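Giant deer antler comes out of Tindska gravel in one piece

Tue 15 April

The Skarero museum has a giant deer! Staff and a very muddy group of students lifted an almost complete left antler from the Tindska gravel pit last week, along with part of the skull it grew from, and it is easily the best Ice Age find the valley has had in years.

Wanda Piątek spotted it first. She was checking the north face after rain and saw a flat brown edge that she took for a slab of old wood. It kept going when she brushed it. By late afternoon the team had uncovered a broad palm with most of its tines still attached, lying face down in a band of gray silt (the same band that gave up the horse jaw in October).

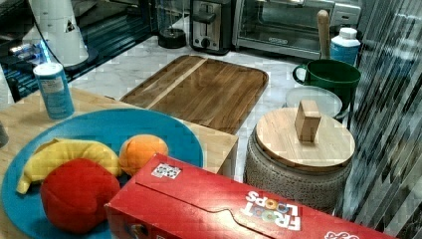

Toy fruit on a blue plate, with a Froot Loops box in front.

Giant deer, Megaloceros giganteus, are often called Irish elk, though they were neither elk nor found only in Ireland. They ranged across much of Europe and into Asia, and the males carried the largest antlers of any deer we know of. Like deer today they dropped them every year and grew a new set. Most loose antlers in museums are shed ones, and that makes the scrap of skull at Tindska so exciting: this animal died with its antlers on.

"You can put your finger right along the join," said Dorottya Bozsik, who is leading the lab work. "I have handled pieces of giant deer for 12 years and I've never had the join. I rang my mother."

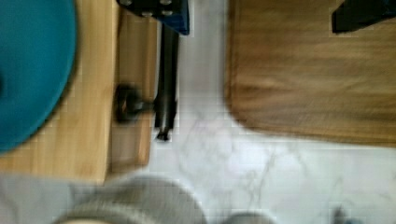 Getting it out took 2 days. The silt had kept the bone damp, and damp antler can split badly if it dries too fast, so the team worked under a tarp and wrapped each section in wet paper before the plaster went on. The finished jacket weighed some 85 kilos. Octavio Cuadros built a sled for it from an old door and scaffold poles, and it went up the haul road behind the pit's own loader, very slowly, with everybody walking alongside.
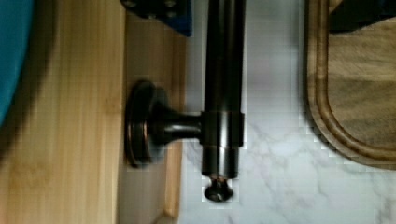 The base of the antler is the part Bozsik's group is cleaning now. It's called the burr, a rough ring of bone that sits right where the antler leaves the skull. If you've never seen one, think of the round bronze mounting plate in the photo, flared and stepped at the rim, with a short post coming out of the middle. Swap the metal for knobbly brown bone, make the post much thicker, and you have a decent idea of how a giant deer's antler gets started. The Tindska burr still has tiny grooves where blood vessels ran, and they are gorgeous under the microscope.

Next comes the question of age. Samples have been set aside for radiocarbon dating, and Konrad Wysocka is sieving the silt for pollen and snail shells that could show whether the deer walked through open grassland or patchy birch woods. He has 930 labeled bags to get through and seems delighted about it.

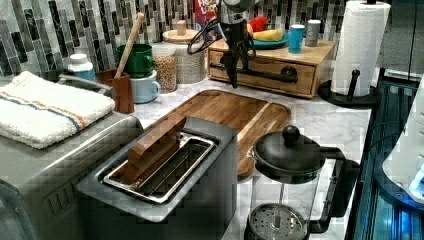
Kitchen counter with a marble top and a mosaic tile backsplash.

The antler itself is at the Jorudeo workshop, still in the lower half of its jacket, and will stay there until it has dried out fully. After that it goes on show in the Stępień room at the museum, flat in a case at first, so visitors can lean right over the palm and look at the tines up close. The skull piece will sit beside it.

The pit owners have agreed to leave the north face alone for the rest of the season. Piątek would love to find the right antler, and she'll be back in the silt with her brush as soon as the water level drops.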